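Right, thread on what I've been up to at Wongate since October, as a few of you asked. Short version: laundry. So much laundry. Long version below.

1/
The job is collecting demonstrations for a folding model. I hold a pair of handles, the arm copies whatever my hands do, and everything gets saved — wrist camera, joint angles, how open the fingers are. Then a learning system chews through the lot and has a go by itself.

2/
We passed 2709 episodes this week!! One episode is one garment, start to finish, and then you mess it up and begin again. A good session is 20 before my shoulders complain (the chair at the Trevden site is much better than ours and I'm not over it).

3/
Picking the cloth up is where most of my bad takes come from. You want one layer of hem, you close the fingers, and you've got two layers or a fistful of the cover underneath. On white tees I go in low and slow and try to get a thin little fold standing up between the fingertips before I pull anything.

Wrist view with an edge pinched and the rest of the garment still rumpled on the dark cover:
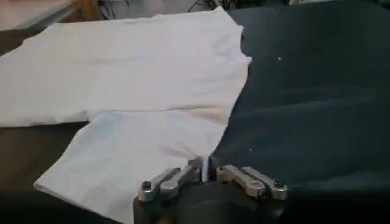 4/
Things I've changed my mind about. I used to smooth every shirt out nicely before hitting record. Terrible idea! The model got lovely at nicely smoothed shirts and went to pieces the moment a sleeve was tucked under. Now I drop them from chest height and take what I get.

5/
I also used to bin any take where I missed the grab and had to go again. We keep those now, as long as the second try is clean, and label them separately. The Esteves set we started from had hardly any, and you could tell — our first policy would miss the hem and then carry on folding thin air with total confidence. I've got a soft spot for that one.

6/
Labelling is done in Plider, which is fine, apart from the shortcut for "discard" sitting right next to the one for "next". I have lost 2 perfectly good folds that way and I'm still cross about both of them.

Next up is towels, then anything with buttons (dreading it). If you do cloth stuff as well, how are you choosing your starting piles? Do you have a system or do you just chuck them down like me? Replies open, I'm having my tea and will get to them after

January 2026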